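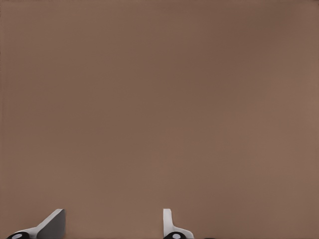
Shalini Dhillon holds that brown is what you get when you stop paying attention, and after 14 years of mixing house paint at Gallison she has a right to the opinion. Ask her for a brown and she will ask you, with some weariness, which orange you had in mind.

Chapter 4
Brown and Its Relations

She means the question. Brown has no place of its own in the rainbow. It is a dark orange, or a dark red, or a dark yellow, seen beside something brighter. Take away the brighter neighbor and a brown light in a black room goes back to looking orange, a fact that has ruined at least one set design for the Inlow Playhouse.

Painters reach it by several roads. You can add black to orange, which works and looks like it. You can add blue to orange, a little at a time, and get something livelier. Or you can combine whatever is left on the palette at the end of July and call it umber, as Bonifacio Vallejo did for most of his career.

In this chapter we look at how the eye judges dark colors, why taupe has never been pinned down, and what happened when the Pladier catalog printed 60 browns on one page. You will need orange, blue, white and a gray card. Exercise 4.1 also calls for patience, which the supply list in Appendix B does not include.

Key terms: surround, value, undertone, earth pigment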